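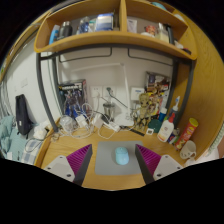

Tirnix staff win back 40 minutes a day by answering fewer emails

October

Office supplies wholesaler Tirnix has published the results of its six-month attempt to send less email, and is pleased to announce them, with some awareness of the irony, by email.

The scheme, known internally as Quiet Inbox, began in April at the company's offices in Cairns and covered everyone from accounts to the returns desk. Under its rules, staff may not copy in more than two colleagues, may not reply with the single word "Thanks", and may not send a message to somebody sitting within speaking distance unless it has an attachment. Reply All was removed from the toolbar altogether and can now be found under a menu that most people have not had cause to open.

By the end of September the average member of staff had got back 40 minutes of the working day. The number of internal messages fell from 2000 a day to 1176 in the first month, and stood at 948 when the counting stopped. Sales were unchanged, which the company has chosen to regard as encouraging.

Érica Teixeira, managing director of Tirnix, said: "We sell paper clips, desk tidies and printer labels. There is a limit to how urgent any of that can be. I went back through a week of my own messages before we started and found I had been copied into a discussion of the car park barrier by four separate people, one of whom was the person fixing it. I don't drive."

The idea came from Bogumił Stępień in the purchasing department, who had returned from a fortnight's holiday, looked at his inbox and deleted the lot. He waited to be found out. Three weeks later he confessed at a team meeting and was asked to write a policy.

"I'd expected a warning, to be fair," said Stępień. "The only thing I had missed was a leaving do, and I had already signed the card."

Not every part of the scheme has gone to plan. An early rule that all messages should fit into five lines was dropped in June after staff began sending them in instalments. A weekly Hour of Silence, during which the mail server was switched off between 2pm and 3pm, was popular with everyone except customers, and has been replaced by an hour in which only outside mail gets through. The telephone, which several younger members of staff had taken to be ornamental, is back in regular use. There have been complaints about the noise.

The company also admits to a sharp rise in sticky notes. These are not covered by the policy, and Tirnix does make a range of them.

Results were gathered by the workplace consultancy Bendine, whose lead researcher, Rima Sayegh, spent two days a month in the building with a clipboard. She found that the messages people missed least were meeting reminders, followed by reminders that a reminder had been sent.

"Most offices know they send too much," said Sayegh. "What they tend to do about it is circulate a document. Tirnix did circulate a document – it runs to eleven pages and I would like it to be shorter – but they also took the button away, and that seems to have done the bulk of the work."

Quiet Inbox will now be made permanent and extended to the company's warehouse at Skasari, where site manager Ernő Pintér has been asked to prepare his team for the change. Pintér has replied that the warehouse shares one computer and that the password is on a piece of card somewhere near the kettle. He expects to meet his targets.

Tirnix is offering the policy free of charge to any business that would like to try it. Copies are sent by post. A shorter version, with the section on exclamation marks taken out, will follow in the new year.

Notes for editors

Tirnix supplies stationery and desk accessories to offices, schools and surgeries. It has been trading under its present name since a merger that neither side now talks about.

Message counts refer to internal mail only and leave out automatic alerts from the franking machine.

Érica Teixeira and Bogumił Stępień are available for interview in the mornings. Requests should go to Braulio Lozano in the press office, preferably by telephone. Please do not copy anyone in.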